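Another week, another obituary for somebody who isn't dead. My cousin sent me the news on 7th November that Aisling Ó Súilleabháin, who played the landlady in Oltdale for 14 seasons, had passed away at 60. By lunch it was everywhere. By dinner she was on the phone to a radio host, asking who had made her 60 when she's 59.

I went looking for where it started. Seven of the posts I found quoted "a family source," word for word the same, and every one led back to a gossip page called Clesel. No name, no hospital, no town. Clodagh Moriarty, her old co-star, had already put up a tribute with a candle on it. She took it down without a word.

A robot at a bathroom vanity.
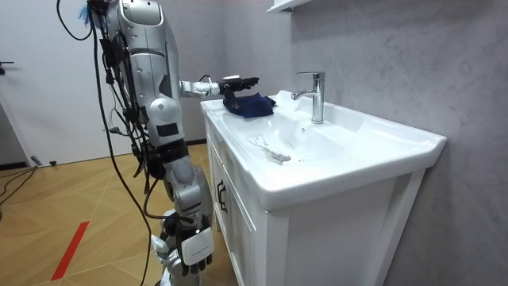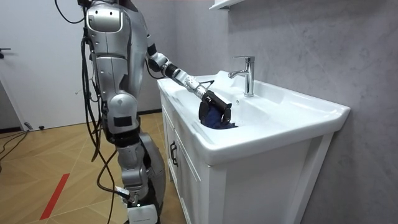 Clesel says it "regrets any confusion." I don't buy that. I wasn't confused, I was told something false by people who could have called her agent. They did the same thing in May to a soccer coach, and the page is still running, with more ads than before. My cousin still follows it. She says they get it right most of the time, and I asked her how she would know.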